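THE REPAIR SHELF
Old towers, open to the air

The Plemell tower drive closed in August with 69 machines through the door, which is 69 more than the storage room was built to hold. Thank you to everyone who donated. Thank you in particular to whoever left theirs on the loading dock with a note reading "works fine except for starting."

We are now at the stage of the project where every tower gets laid on its side, relieved of its panel and asked what it has been hiding. Mostly the answer is lint. One of the Conneely office machines gave up a library card and a quantity of what Kathleen Breathnach has logged as "possibly cereal."

Memory remains the great sorting problem. The sticks all look alike until you try to seat one, and then the little notch in the edge turns out to be a millimeter from where you need it to be. Please line up the notch before pressing. If it won't go, it is the wrong stick, and a bigger thumb will not make it the right one. The latches at each end of the slot should be open first – we have a jar of broken ones if anybody would like to see what happens otherwise.

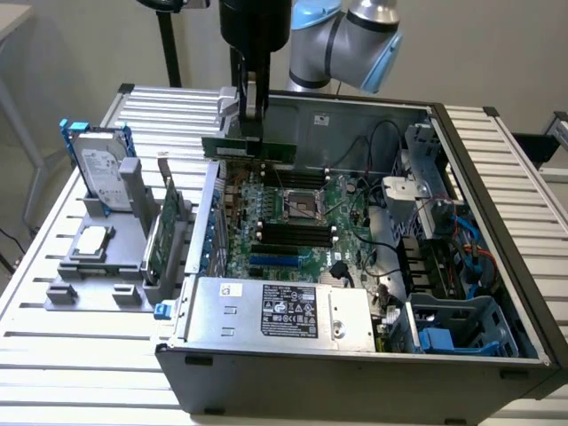

Kathleen would like it known that the sticks should never have been pooled in one box to begin with. Her view, delivered at some length over the parts bench, is that memory ought to stay taped inside the case it came out of until somebody has tested it, and that the bin marked RAM (MISC) is a confession. She has since relabeled it. The new label is worse and can't be printed in a family newsletter.

Her system starts this month. Each case gets a ticket number on the outside and the same number on a bag for its memory, screws and any cereal. Tickets begin at 394 for reasons lost with the previous roll.

Two smaller requests. Loose drive cables go in the blue tub, coiled, by which we mean coiled. And if you take a processor out, write down where you put it. We have one wandering somewhere between the sink and the Flasolar boxes.

Evening sessions run from six until the building locks up. Bring a Phillips screwdriver with your name on it, and expect to go home with somebody else's.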